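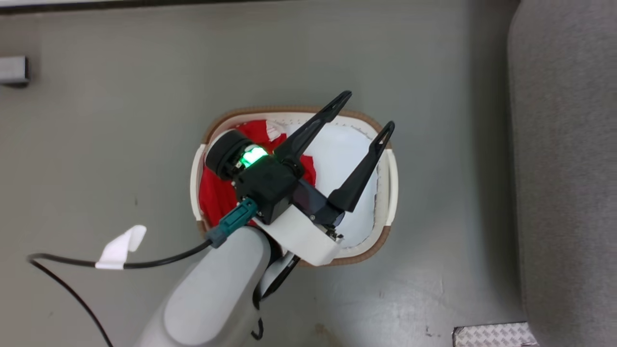

# Chapter 4: The Second Location

I opened my first restaurant in a former shoe store with 30 seats and one working oven, and for three years I was in it every single day. I knew which table wobbled. I knew which regulars wanted lemon in their water and which ones sent it back. Then a landlord in Jorkow called me on a Saturday, right in the middle of the lunch rush, and asked if I'd like to look at a space twice the size (with a real loading door!). I said yes before I'd even wiped my hands.

You may be reading this chapter because you've had that same call, or you're hoping for it. Good. I love second locations – I've opened a few now – but the first time I did it, I got nearly everything in the wrong order, and I'd like you to have an easier time of it.

My first place was called Loner. It had a short menu, 13 dishes, and a kitchen so tight that two cooks had to agree on who was turning left. When I signed the lease in Jorkow I figured I'd just do Loner again, only bigger. Same menu, same plates, same gray walls. What I hadn't thought about was that half of what people liked at Loner came from it being small. You could hear the pans. The person who took your order was often the person who cooked it. Put that same menu in a room with around 200 seats on two floors and it feels like a cafeteria with nice forks.

So we changed course, pretty late, and gave the new place its own name, Skukano, and a menu built for big tables: whole fish, large bowls, things you pass to your cousin. Sales in the opening month were fine. Sales at Loner dropped, and it took me far too long to work out why. I'd moved my two best cooks across town and left the old kitchen with people I'd barely trained.

That brings us to the main question of this chapter, and I'd like you to keep it in mind as you read: **what are you really copying when you open again?** It could be the menu. It could be the name, the supplier list, the way you run a shift, or just your own face at the door. Each one costs something different to copy, and a couple of them can't be copied at all.

## What this chapter covers

- Telling a full dining room from a business that's ready to grow
- Choosing between one name and two
- Staffing the new place without emptying the old one
- Reading a second lease, with the Skukano lease as our worked case
- The case of Ham, a sandwich counter that opened too close to itself

## Before you start

Take a sheet of paper and write down every job you did yourself last week, including the dull ones like calling the linen company or fixing the ice machine. Keep it beside you. We'll use it in Section 4.1, where we look at which of those jobs you can hand over before you sign anything.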